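Counting the Full Cost of Automation

When Furulmont set out to equip its new handling laboratory, the purchase price of the machines proved to be the easiest figure to agree. The harder discussion concerned everything that had to be bought with them. Defne Polat, who prepared the budget, set aside nearly 70 per cent of it for hardware and found by March that spare parts and staff time had claimed much of what remained.

Her revised plan places hand-held grippers first in the order of purchase. Staff use them to record everyday tasks at a table, and the recordings are later used to train the robot arms. The arms themselves may be ordered in a second stage, once the tasks have been settled. 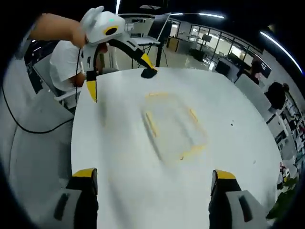
Under the plan, the first stage covers 6 grippers, with replacement fingertips and cables entered on a separate line. Loïc Pons, the head of purchasing, asked that these items should not be treated as office supplies, as had been the practice at the company's Lindholm site. The budget also provides for 312 hours of recording and 104 hours of checking.

Two suppliers, Curkum and Stadano, were invited to quote. Both were asked to state delivery times, the length of the warranty and the charge for repairs outside it. Stadano offered the lower price, but Curkum undertook to lend equipment during repairs, and the panel gave this considerable weight.

A decision on the arms has been deferred until the first recordings have been reviewed. Tuva Ljungberg, who will lead that review, has requested that floor space and electrical work be priced before any order is placed.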